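We use cookies to remember your settings and to count visits. By continuing to read you agree to this. Accept / Manage choices

Grinach folding work table, a review after one winter and one summer

By Laurențiu Lungu
December 29, 2024

I bought the Grinach table for the small room behind my kitchen, where I repair lamps, radios and sometimes the shoes of my children. Before it I worked on an old door placed on two trestles. The door was good, but it could not be put away, and my wife asked me many times when I would put it away.

The table arrived from the Trarnard shop in one flat box, with a torn corner but no damage inside. The instructions are only drawings. I needed about 245 minutes to put it together, and I must admit that one hour of this was my mistake, as I mounted the left hinge on the right side. The two hinges look the same until you try to close the legs. A small letter L on the metal would be enough to help the buyer.

Folded, it stands behind the door of my room and takes very little space. Open, the top is 1000 mm long and 600 mm deep. I wished for a little more depth. When I have a radio open with its back cover beside it, I already put the screwdrivers on the window sill. The height is 748 mm and can't be changed. I am tall, and after two hours of soldering my neck tells me so. My daughter does her homework there and she finds it perfect. 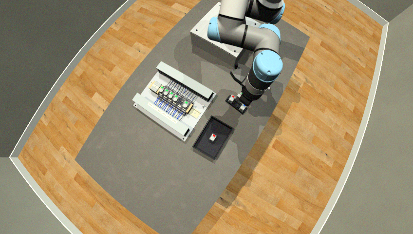 The surface is the best part. I dropped a hot iron on it in January and there is a brown point the size of a lentil, nothing more. Glue comes off with a plastic scraper if you don't wait until the next day. Coffee leaves no mark. I put a rubber mat on it for the fine work anyway, an old habit from the door.

About the stability I am less happy. With the legs locked, the table does not move when you write or solder. When you use a hand saw, it walks - slowly, but it walks. My neighbor has the Pathirana table, the heavy one with the shelf below, and his stays in its place even when he planes wood. It also costs almost double and he needed his brother to carry it up the stairs. For sawing I go to him.

One of the rubber feet fell off in summer. I wrote to Grostura, the company which imports these tables, and they answered after nine days and sent me four new feet without asking for money. The new ones are a bit harder and they leave gray lines on the floor - I have cut pieces of felt for them.

Would I buy it again? For repairs, for school work and for a small room, yes. For a person who works with wood every weekend, I would say to look at the Pathirana first and to measure the stairs. I would also like a drawer, but I understand that a drawer is difficult in a table that folds.

Get new reviews by email once a month. Enter your address to subscribe. You can unsubscribe at any time.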